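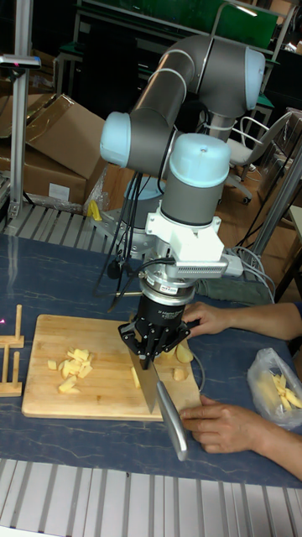 Falcão Printed Silk Scarf, Large Square

Design: Ilex
Colorways: Moss, Ink, Brick, Old Rose
Fabric: silk twill, hand-rolled hem
Reference: 703

If you have followed us for a while, you will know that the Ilex pattern has been on our minds a good deal longer than it has been on our shelves. Rosário Leitão first drew it as a border for a set of curtains (never made, sadly, though we still have the sketch pinned up by the kettle), and every season one of us would take it down, look at it, and say it really ought to be a scarf. Well, now it is, and we couldn't be happier with the way it came out!

The drawing is a tangle of holly branches that climbs in from all four corners and thins out as it nears the middle, so the center of the square is almost plain. Rosário did this on purpose. When you fold a scarf on the diagonal and tie it at the neck, the middle ends up hidden at the back and the corners do all the talking, and she wanted the leaves to land where people would see them. Look closely and you will find a small falcon sitting in one of the branches. It faces left in Moss and Ink and right in Brick and Old Rose, which began as a mix-up with the screens and which we liked too much to fix.

The silk is a medium-weight twill with a soft diagonal rib and a bit of body to it. It holds a knot nicely and doesn't slither off your shoulders the way a very thin silk will. Each colorway is screen printed with five colors, one after another, and the hems are rolled and stitched by hand by Benedita Bastos and the women she has trained in her workroom. You will see tiny differences in the stitches from one side to the next, and we hope you'll enjoy them as much as we do.

Which color should you choose?

Moss is the one most people pick up first, a deep, slightly gray green with cream leaves. Ink is nearly black and looks wonderful with denim. Brick is warmer than it appears on most screens, closer to a clay flowerpot than a fire truck, and Dagim in our shop wears his tucked into the neck of a work jacket all winter long. Old Rose is the quiet one, and also the one we made the fewest of, so please don't wait too long if it's calling to you.

Ways to wear it

Folded into a band, it goes around a ponytail, a hat or the handle of a bag. Left open, it is big enough to go over your shoulders on a cool evening. We have also seen it framed, and Rosário was so pleased she had to sit down.

Care

Dry cleaning is safest. If you would like to wash it at home, use cool water and a mild soap, don't wring it, and roll it in a clean towel to take out the water. Iron on the back while still slightly damp, on the silk setting, and keep the iron off the hem so that it stays round. Perfume and hairspray can mark silk, so put those on first and let them dry.

Shipping and returns

Orders leave us within four working days, wrapped in tissue in a flat card box. Unworn scarves may be returned within seven days of delivery, as long as the care label is still stitched in place. Gift notes are written by hand at no charge. Just leave your message in the box at checkout, and do tell us who it's for!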